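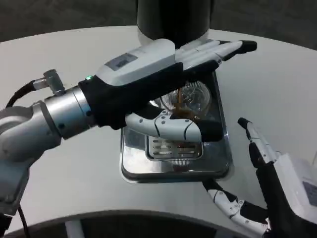

Two Hands, One Glass

Eltent spent the first part of July deciding which hand to put on its service robot. The candidates were the Podutov, a five-digit humanoid hand with a white shell, and the Brosavgate, a parallel gripper with silicone pads. Both were mounted on the same arms and given the same job: hold a glass under a coffee dispenser until it is full, then set it down without spilling.

Wumpini Kwofie, who runs the test cell, chose coffee over a bench fixture for practical reasons. The load changes while the hand is gripping, the glass warms up, and a clear wall is hard for a depth camera to read. "A block on a table does none of that," she said.

Each unit ran 200 fills. Grip force was logged at the wrist, and any slip of the glass against the fingers was scored from video by Nhyira Sowah. The gripper dropped nothing. It did rotate the glass on 23 fills, usually late in the pour, when the center of mass had moved off the pad line. The humanoid hand, with the thumb wrapped around one side and four fingers laid along the other, rotated it on two.

Cycle time went the other way. The gripper closes in a single motion. The hand has to pre-shape the thumb, approach from the side and close in stages, and early runs stalled when the thumb touched the rim before the palm was seated. Theophilus Sulemana rewrote the approach so the wrist rolls later, which cleared most of the stalls but added time to every fill.

Clearance was the other problem. With the fingers held straight they extend past the dispenser column, and the path planner treated that as a collision. The team shrank the column model and capped speed near the spout.

Both hands run from an Agbeko controller mounted off the arm. Its force loop was set at 200 Hz at first and later at 441 Hz, after Kwaku Agbenyega found the slower rate lagging behind the pour. At the higher rate the humanoid hand held with less squeeze. The gripper showed no change.

Maintenance records favor the gripper. It needed one pad swap. The hand needed a fingertip replaced and a thumb tendon retensioned after 328 closures, counting setup runs.

Eltent has ordered a second pair of Podutov hands and kept the Brosavgate for tray handling. Lidded paper cups are next on the schedule, with the force limits still to be set.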